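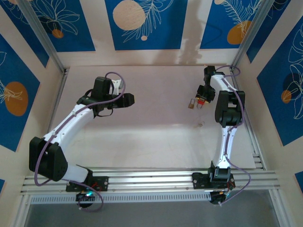

Home Projects Reports Contact

Small Brass Padlocks: Wear and Ease of Use
Student project report by Cleiton Lopes, Tetbridge
Tue 24 March

3 shares 2 comments

The project looked at small brass padlocks, the kind sold for lockers and toolboxes. I wanted to know how much the fit of the key changes after long use. I bought 8 locks in February, all the same size, half of them Plavis and half Thongdee.

Method
Each lock was opened and closed by hand 4,000 times over the term. I wrote down every time the key stuck or the shackle did not pop up. Six locks were left dry. The other two, one of each make, got graphite powder before the start.

Results
The dry locks stuck 38 times in total. Most of these came in the second half of the test. The two with graphite did not stick at all. On one Plavis lock the key bent slightly near the head and I finished with the spare. The brass bodies picked up scratches on the corners, but this made no difference to how they worked.

Problems
Two locks with graphite is a small group. My own hand also got tired in the long sessions, so some of the sticking may be from turning the key at an angle. A repeat should use shorter sessions and more locks.

This site uses cookies. Accept Settings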